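Kitchen and Break Area Electrical Inspection
Marinescu Building, second floor
November round – checklist with comments

Inspected by: Hina Lodhi
Started: Wednesday, 7:40 a.m.
Areas covered: main break room, pantry corridor, copy room counter, meeting room sideboard
Areas not covered: server closet (separate schedule), ground floor café (tenant's own inspection)

Ratings used on this sheet
OK – no action
C – comment only, check again next round
R – repair or replace, may stay in use until done
X – taken out of use on the day

Section 1. Outlets and circuits

1.1 Outlet faces free of cracks, scorch marks and looseness
Rating: R
The double outlet left of the sink has a hairline crack at the lower screw. No discoloration. The plate is cracked and the outlet body behind it is sound. Replacement plate to be fitted by Dusex on their next visit. All other plates in the main break room are intact.

1.2 GFCI protection at counter outlets
Rating: OK
Tested with the built-in button and then with a plug-in tester. All tripped and reset on the first try. The outlet behind the water cooler is fed from the load side of the one beside the sink, so a trip at the sink also stops the cooler. This is now written on the panel card. Please do not call in a dead cooler without pressing reset first.

1.3 Panel labels match circuits
Rating: R
Breaker 10 is labeled "pantry lights" and also feeds the copy room counter. The label has been wrong since the copy room was moved. Corrected by hand in pencil; printed label to follow.

1.4 Clear space in front of the panel
Rating: R
Boxed paper stacked against the panel door again. Moved to the copy room during the inspection. The floor tape has worn off on the left side and should be laid again before the next delivery. Same finding as last round.

Section 2. Cords, plugs and power strips

2.1 Cords free of cuts, kinks and taped repairs
Rating: X (one item), otherwise OK
The fan in the pantry corridor had electrical tape wrapped over the cord near the base. Jacket split under the tape, inner insulation visible. Tagged and removed. A taped cord is a failed cord under the site rules, whatever the condition underneath.

2.2 Strain relief in place at plug and appliance
Rating: C
The kettle in the meeting room has some play where the cord enters the base. No exposed conductor, no movement under a light pull. Left in use.

2.3 No power strips feeding heating appliances
Rating: R
The microwave in the copy room was plugged into a strip shared with the label printer. Moved to the wall outlet. The strip itself is in good order and stays with the printer. Heating appliances go directly into a wall outlet, one per outlet pair where possible.

2.4 No strip plugged into another strip
Rating: OK

2.5 Cords not run under mats, through doorways or across the sink
Rating: OK
The coffee machine cord used to pass behind the faucet. It has been shortened with a cord wrap and now runs along the backsplash.

Section 3. Countertop heating appliances

The load check in this section adds up the nameplate figures for everything that could reasonably be switched on at the same time on one circuit. The left counter circuit in the main break room comes to 1,135 watts with the slow cooker and the small coffee machine. The right counter circuit carries one appliance rated at 1,000 watts and nothing else of note. Both are well inside the limit for the wiring. Trouble starts when someone carries the kettle in from the meeting room, which pushes the left circuit close to its limit, and a second kettle would take it over.

3.1 Nameplate present and readable
Rating: C
The slow cooker's plate is legible with a flashlight only. Figures copied to the appliance register.

3.2 Nonstick cooking surfaces free of flaking, deep scratches and burned residue
Rating: see comments
Check both plates with the lid fully open and the appliance cold and unplugged. Look at the corners of the wells first; residue collects there and is easily missed when only the flat part is wiped. Use a plastic scraper or a damp cloth. Metal utensils are not to be used on coated plates, and the knife found beside the sandwich maker has gone back in the drawer.
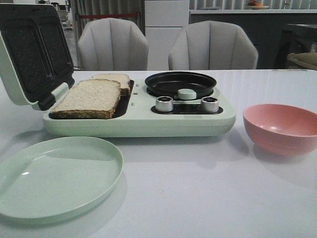 Item 3.2. Sandwich section with lid open, bread on the lower plate.

The coating check covers sandwich makers, waffle irons and the electric griddle. The griddle has light surface scratches that do not go through the coating: C. The waffle iron has a chip at the rim larger than a fingernail, with bare metal showing: R. It can be kept for the year-end breakfast only if the plates are replaced, and Fokby no longer lists plates for that model. Recommend disposal.

3.3 Hinges and lids hold position when open
Rating: R (waffle iron only)
Open the lid to its stop and let go. It should stay there. The waffle iron lid drifts down from about half open, a burn risk to the hand loading it. Add to the disposal note under 3.2.

3.4 Thermostat and indicator lamps work
Rating: C
The griddle's ready lamp stays lit throughout. Surface temperature was checked with a contact probe and the thermostat does cycle, so the fault is limited to the lamp. A card reading "lamp does not show temperature" has been taped to the shelf above.

3.5 Clearance to walls, paper goods and hanging towels
Rating: R
The paper towel holder was mounted directly above the griddle's usual position. Minimum clearance on this site is 10 inches above and 5 inches to each side for any appliance with an exposed heating surface. The griddle has been moved to the right. The holder should be relocated to the side of the cabinet, otherwise the griddle will drift back to where it was.

3.6 Appliances unplugged when not attended
Rating: C
Two appliances were found plugged in and switched off at the start of the inspection. Neither was warm. The site rule asks for the plug to be out at the end of each use. A switch in the off position does not meet it.

Section 4. Fixed appliances

4.1 Refrigerator condenser clean, door seal sound
Rating: R
Seal is torn at the bottom hinge corner. The door still closes under its own weight. Condenser grille dusty and vacuumed on the spot. Part number passed to Staseck, who hold the service contract.

4.2 Dishwasher: no leaks, kick plate secured
Rating: C
One kick plate screw missing. Dry underneath. A stale smell was noted at the drain filter, which has been rinsed.

4.3 Range hood filter
Rating: OK
Washed and refitted last month according to the card inside the door.

4.4 Water heater under sink: no corrosion, relief line clear
Rating: C
Slight green deposit at the cold inlet fitting. Wiped off and marked with a date in paint pen. If it is back at the next round, it becomes an R.

Section 5. Fire and first aid

5.1 Extinguisher in place, gauge in the green, pin sealed
Rating: OK
Access was partly blocked by a recycling bin. Bin moved to the other side of the door.

5.2 Fire blanket present and reachable
Rating: R
The blanket is mounted behind the pantry door and cannot be reached when the door is open. Move to the wall by the light switch. Mounting screws are in the bottom drawer with the old bracket.

5.3 Smoke detector test
Rating: OK
Sounded on test. The panel downstairs registered the correct zone.

5.4 First aid box stocked
Rating: R
Burn gel past its printed date, small bandages nearly used up. Sterile pads and tape present. The box also held a set of bicycle keys, now at the front desk.

Section 6. Open items from the previous round

Loose cabinet door over the sink – closed. Hinge replaced.
Flickering tube in the pantry corridor – closed. Tube and starter replaced by Dusex.
Paper stored at the panel – still open, see 1.4.
Missing drip tray on the coffee machine – still open. Tray on order, a folded towel was in use in its place and has been removed.
Slippery patch at the dishwasher – closed. Mat laid, edges flat.

Section 7. Actions

Dusex: outlet plate (1.1), printed breaker label (1.3).
Staseck: refrigerator door seal (4.1), kick plate screw (4.2) if they have one on the van.
Building maintenance: floor tape (1.4), towel holder (3.5), fire blanket (5.2).
Office: dispose of waffle iron (3.2, 3.3), restock first aid box (5.4), drip tray (Section 6).
Fan removed under 2.1 is in the locked cabinet, tagged. It is not to be returned to use with a new plug or new tape. If no one claims it before the next round, it goes out with the electrical waste.

Copies: building file, office noticeboard, Dusex.
Signed: H. Lodhi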